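Ticket 973 – gripper reports "released" while still holding cloth
Opened by: Naheed Lashari
Assigned to: Karim Shehata
Status: reopened

Reported fault

Hand-held gripper, cloth handling task. The status goes to "released" and the log counts a good drop, but the cloth is still in the jaw. It happened 6 times in 33 drops with the grey waffle cloth. The log shows 33 good drops, so whoever reads only the log will think all is well.

Supplier reply (Gremeck support, pasted by Naheed)

"This is normally caused by dirt on the jaw pads. Please clean the pads and restart the unit."

Karim, first look

I cleaned the pads. I restarted the unit. I don't believe in either, but it's done and we can stop being asked. Next 33 drops, same cloth: 6 bad again. So much for dirt.

I also don't buy the firmware story from the Zalby thread. Their fault came with an error code and ours has none. Same word in the title, different problem as far as I can see.

What I think is going on: the release signal comes from the motor position and nothing else. The motor gets to its open mark, the software says "released", and no part of the system checks whether the cloth has gone. With a stiff item that's fine. The waffle cloth bunches up and the lower folds go down into the opening between the jaws, where opening a little does nothing to free them.

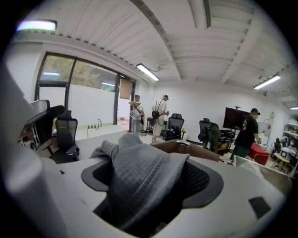 Steps tried

1. Cleaned pads, restart. No change.
2. Swapped the waffle cloth for a flat cotton one. No bad drops in 33. This is the only test so far that told me anything.
3. Opened the jaw limit to the full setting. Better, 216 drops with 6 bad, but the log still called every one of them good. I would not call that a fix.
4. Asked Gremeck if the grip force reading can be used as a second check. They sent me the cleaning guide again.

Closed by Marlies Kälin, April 3, 2020, "improved with wider jaw setting".

Reopened by Karim, same day. Fewer bad drops is nice – a false "released" is still a false "released". If an arm moves off on that signal it drags the cloth, and whatever the cloth is caught on, along with it. Keep arm tests off until there is a second check.

Comments

Luzius Moser: We saw this with towels in August and were told it was the towels.

Brock Fortin: Did you try a slower open? It helped a bit on our Divetti unit.

Karim Shehata: Not yet. Will try, not hopeful. Slower or faster it still isn't looking at the cloth.

Naheed Lashari: Please leave the wide setting on for now, I have put a note on the unit.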